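Plateau de table Draster, bois clair, 122 cm : mon avis après quelques mois

Publié le 31/01/2021 par Teodoro Trujillo

J'ai acheté ce plateau pour remplacer celui de mon bureau, un mélaminé blanc de chez Ivex qui gonflait sur un bord. Le modèle Draster fait 122 cm de long. Il est vendu seul, sans pieds ni visserie. J'ai gardé mes deux tréteaux.

Livraison : correcte. Carton épais, coins protégés par de la mousse. Un angle du carton était enfoncé, le bois n'avait rien. Prévoir une deuxième personne pour monter l'étage.

Montage : les pré-perçages annoncés sur la fiche n'existaient pas sur mon exemplaire. J'ai donc percé moi-même, avec une mèche fine et un bout de ruban adhésif comme repère de profondeur. Le service client a répondu le lendemain que la fiche correspondait à l'ancienne version. Elle n'a toujours pas été corrigée.

Finition : le dessus est lisse, le chant un peu moins. J'ai passé un grain fin sur l'arête avant, là où posent les avant-bras. Le bois est livré avec une protection légère. J'ai ajouté une couche d'huile Lerel incolore, appliquée au chiffon et essuyée après un quart d'heure. La teinte a peu bougé.

À l'usage, le plateau reste plat. Les verres laissent un rond si on les oublie, il part avec un chiffon humide quand on s'en occupe le jour même. Le stylo bille marque, il faut un sous-main pour écrire. Une lampe à pince tient bien, à condition de mettre un carré de feutre dessous.

Reste l'aspect, qui compte quand on a le nez dessus toute la journée. Le veinage est long et bien visible, avec des courbes plus larges par endroits, et la surface est à peine satinée.

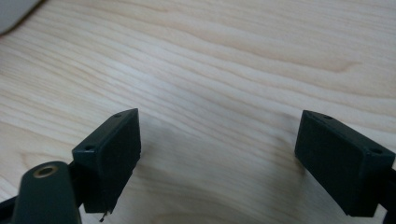 Pacita Dela Peña : j'ai le même depuis l'an dernier et je déconseille l'huile au-dessus d'un radiateur. Le mien a pris un léger creux au milieu. J'ai fini par huiler aussi le dessous, et depuis ça ne bouge plus.

Je n'avais traité que le dessus, je ferai donc l'autre face en février. Pour le reste, je le rachèterais, mais je vérifierais les perçages avant de jeter le carton.

Note : 4 sur 5.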